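Running the treatment room at Staterham

The nurse who manages the treatment room at Plaswood Surgery in Staterham has been there long enough to have seen three phone systems and two changes of building. She agreed to talk to us in her lunch break on 28th August, on condition that we left her name out. "Patients know who I am," she said. "The rest doesn't matter."

The practice has 2110 patients on its list, small by today's standards. Two doctors share the work, with a locum in for holidays. The treatment room does blood tests, dressings, ear checks, injections and blood pressure reviews, and it is the part of the surgery most people see most often.

"Some of them haven't sat down with a doctor for a couple of years, but they've been in to me every few weeks," she said. "So I hear things. Someone comes in for a dressing and halfway through they mention they've been dizzy. You have to leave room for that."

Leaving room was what we had come to ask about. Since March the surgery has given longer slots to anyone over 70 and to anyone who asks for one. A blood test that used to be booked as five minutes is now ten. A leg ulcer dressing gets 40.

She was doubtful at first. "I thought we'd simply see fewer people and the phone would go mad. The first fortnight was bad, I won't pretend it wasn't. Reception had a hard time of it." What settled it was moving the routine blood pressure checks to a walk-in session on Thursday mornings, with no booking at all. People come, take a seat and wait their turn. Most of them seem to prefer it.

Not everyone does. One man wrote to complain that he had waited longer at the walk-in than he ever had with an appointment. "He was right, he had. I rang him and said come at eleven, it's quieter. He does that now."

We asked about the move to the Latura booking system, which some patients have grumbled about. She was careful. "It's fine if you're used to that sort of thing. My older ones ring up, and I'd like them to be able to carry on ringing up. I've said so at every meeting." The phone line stays open from eight until half past six and there are no plans to change that. 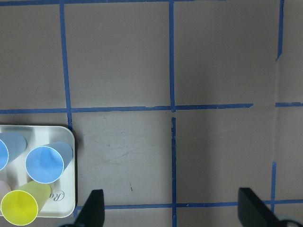 She has firm views on needles as well. Anyone who is nervous should say so when they book, she said, and they will be given the first slot of the morning so they aren't sitting there dreading it. "Drink some water before you come, unless you've been told not to. Wear something with a sleeve that rolls up. And tell me if you've fainted before – I'd much sooner have you lying down from the start."

Her own training began on a surgical ward, and she came to general practice meaning to stay a year. The hours suited her when her children were small. Later she found she liked knowing how things went for people afterwards. "On the ward they went home and that was it, you never heard. In this job I meet them in the chemist."

The surgery is looking for a second treatment room nurse for three days a week. Anyone interested can ask for the details at the front desk.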